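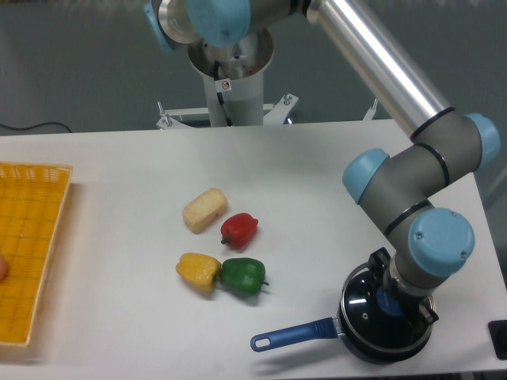
3 min read

How to Roast Bell Peppers in a Saucepan on the Stove

You can roast peppers without a grill or a hot oven. A plain saucepan does the job, and the lid keeps the smoke down in a small kitchen. I use one red, one yellow and one green pepper, which makes enough for sandwiches through the week.

What you need

3 bell peppers, any colors
A saucepan with a heavy bottom and a lid that fits
1 tablespoon of oil
A shallow basket or tray
A bowl and a plate to cover it

Before you start

Set everything out on the table first. Peppers, pan, basket. A black pan hides scorch marks, so go by smell as much as by looks. Wash the peppers and dry them well – water in hot oil will spit.

Steps

1. Cut each pepper in half from top to bottom. Pull out the stem, seeds and white ribs.

2. Press each half flat with your palm. It may crack a little. Flat pieces brown evenly.

3. Heat the oil over medium for two minutes. Lay in the red and yellow halves skin side down, as many as fit in one layer.

4. Put the lid on and leave it for eight minutes. Check the skin. You want dark patches and loose, wrinkled edges.

5. Move the pieces to the bowl, cover with the plate, and let them steam for ten minutes.

6. Do the green pepper last. It has thicker skin and usually takes two or three minutes longer.

7. Peel with your fingers. Don't rinse, you will lose the flavor. Small bits of skin can stay.

Storing

Peeled strips keep four days in the fridge, covered in oil. Raw peppers go back in the basket if you plan to use them in a day or so, otherwise in the crisper drawer.

Last updated: March

Comments (3)

Harms: Tried this Saturday. Eight minutes was too long on my gas stove, five was enough.

Gusville cook: Does it work with the long sweet kind?

Britta Sperling: Yes – start checking at four minutes, they are thinner.

Contact | © Mustport Kitchen Notes | Back to top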